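Otska counter task fault

The Otska counter task fault was a recurring failure in Otska, a kitchen simulation used by the software firm Wovov to test control programs for a single robot arm. It was first recorded in December, during a batch of 805 simulated runs, and affected 23 of them. In each affected run the arm lowered its gripper too far and pressed against the countertop until the run was halted.

Background

Otska places a robot arm at a kitchen counter with bowls and food items. The control program, named Carrasco, relies on several simulated cameras, one of which may give a very close view of a surface.

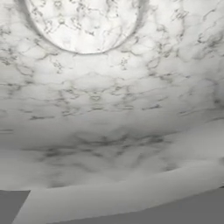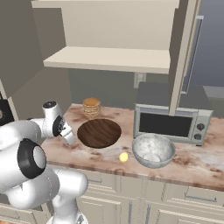

Simulated views from Otska: a veined marble surface at close range (first) and the robot arm at the kitchen counter (second).

Cause

A review found that Carrasco misjudged height when a camera view was filled mostly by patterned stone. The height estimate was off by over 5 millimeters, and the program did not check it against the position of the arm's joints.

Response

Wovov added a limit on downward force and a joint position check. The changes were tested in 500 further runs, none of which showed the fault. No physical equipment was involved. The limit was later adopted in Flunix, a related simulation, where it also applies to drawer and cabinet tasks.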